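Ticket 335: Gripper closes late on soft objects during teleop demos
Project: Larnus pick-and-place
Opened by: Corina Gavrilă
Status: Open, fix in test
Date: March 30, 2023

Corina Gavrilă
Hi all! First, the new leader arm is a joy to drive. I recorded 51 demos of the pick task this morning and most of them feel smoother than anything we got in January. One problem though. When I squeeze the trigger, the follower gripper closes noticeably after my hand does. On hard blocks I can live with it. On plush toys I end up over-squeezing, the fabric bunches up, and the demo teaches the arm a habit we don't want.

What I tried so far:
Restarted the teleop node. No change.
Swapped the USB cable on the leader. No change.
Lowered the wrist camera to half rate. A little better, I think, but it could be me getting used to it.
Ran the replay tool on episode 139. The trigger signal in the log is clean, so the delay comes in after that.

The plush ketchup bottle is the one I'd use for testing. It narrows toward one end, so the fingers have to close a long way before they touch anything, and any lag is easy to feel. Wrist view with the fingers on the narrow part: 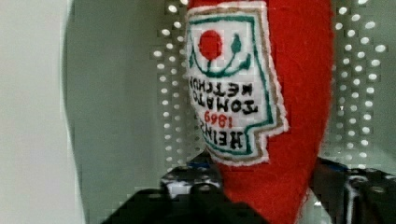 Mircea Bogdan: Clean trigger log is great news, thanks for checking that first. My bet is the smoothing filter on the gripper command. We turned it up for the Anghel fingers when they were chattering, and it never got turned back down. Look for grip_smooth in the follower config. If it says 8, set it to 2 and restart only the follower. Leave the arm joints alone, they use their own filter.

Corina Gavrilă
It said 8! Changed it to 2 and wow, what a difference. The fingers follow my hand now and I can ease onto the felt and stop. I did a fresh batch on the ketchup bottle and the squeeze looks gentle in every replay.

Two leftovers:
There's a faint buzz when I hold the trigger halfway — only halfway, fully open and fully closed are quiet.
The old demos still have the late close in them. Do we keep them for training?

Mircea Bogdan: Try 3 for the buzz. For the old demos, keep the hard block ones and tag the soft ones late_grip so the loader skips them. I'd love to see both batches trained side by side at some point.

Corina Gavrilă
Set to 3, buzz is gone on my side. Tagging the soft ones now. Leaving this open until the Sesbridge bench has the same config.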